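Filtering fisheye demonstrations before training

3/1/24

Most of the work on the folding policy since August has gone into the data and very little into the network. We had up to 2,000 hand-held gripper demonstrations of garments on a table, and the first policy trained on all of them (internally, Trunov) was poor. It approached the cloth well enough but closed too early, often above the fabric.

The cause was mostly bad finger width. We recover the opening from the two square markers on the finger mounts, and when one of them is lost the old pipeline interpolated across the gap without complaint. Short gaps are harmless. Long ones during a grasp produce a smooth, plausible and wrong closing curve.
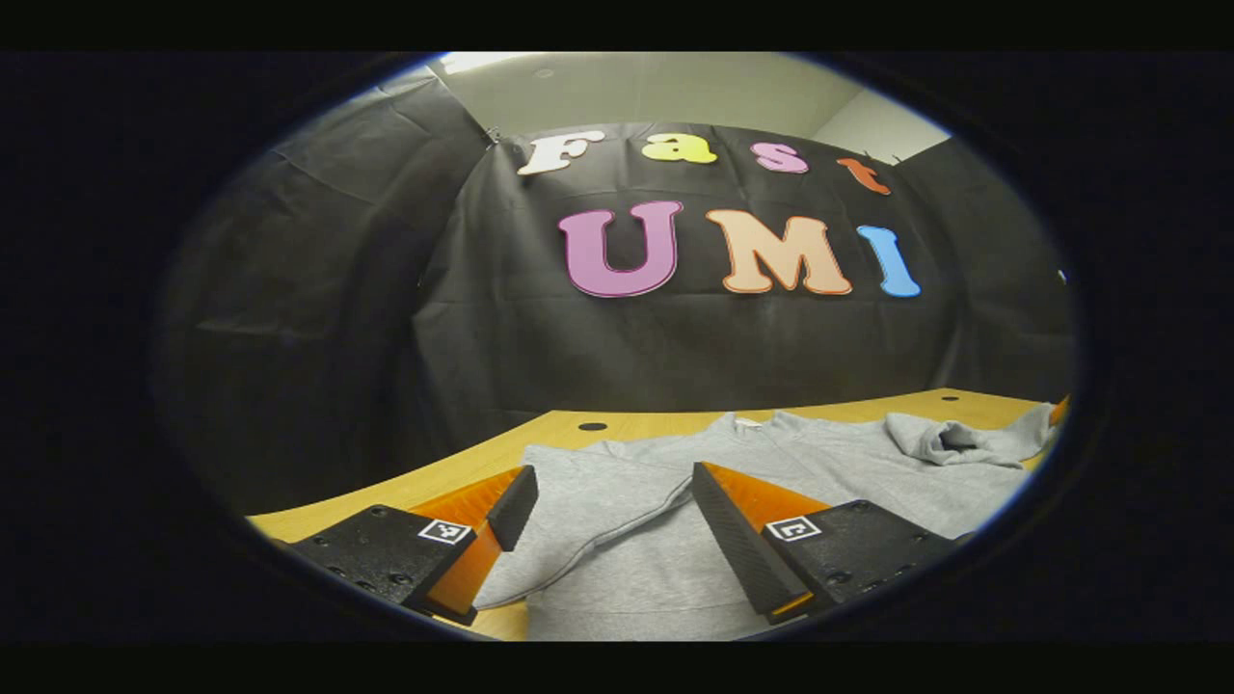
Wrist view with the fingers open over a grey sweatshirt. One marker on each mount.

The replacement filter, Kazmi, works per episode. It finds both markers, computes the distance between them after undistortion, and rejects the episode if either is missing for more than 19 consecutive frames. Undistortion matters more than I expected – the mounts sit low in the view, where the lens model is at its weakest, so we refitted it with extra calibration points in that region.

On the sweatshirt subset, 286 episodes went in and 215 came out. Retrained on those alone, with the same architecture and schedule, the policy closes at the right height much more consistently. Sleeves are still a problem. A bunched sleeve gives it several reasonable grasp points and it tends to hover between them.

I have not yet separated the effect of the filter from that of the new calibration. The ablation is queued on Harumden and needs both lens models run over the unfiltered set.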